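Bolt the board down first
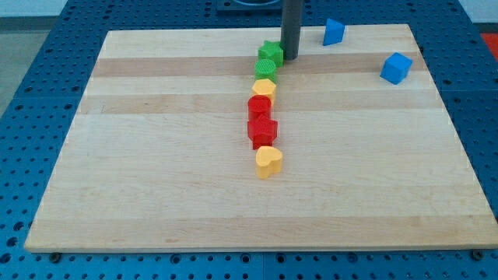

I've been setting up the sorting cell at Skirka for long enough to have opinions, and my main one is dull: fix the board before you touch the software. Two bolts along the front edge, done up properly, and then you can start teaching positions.

Tala Saliba disagrees (she'd rather clamp it, so she can swap boards over lunch). Fair enough, it's quicker! But a clamped board creeps. Ours crept 2 mm over one September and we spent days blaming the calibration, then the gripper pads, then poor Primo, who had only updated a driver.

My other grumble is wiping down. Toy blocks leave a bit of grime on wood, and the vision gets fussy about it, mostly with the yellow ones. A dry cloth every morning, no polish, because shine is worse than dirt. Then I run 20 picks at slow speed and listen. Yes, listen – a tired joint has a sort of grumble to it well before the log says anything.

Could all this be automated? Cinzia thinks so and has a plan drawn up. I'll read it when I've found the 5 mm hex key.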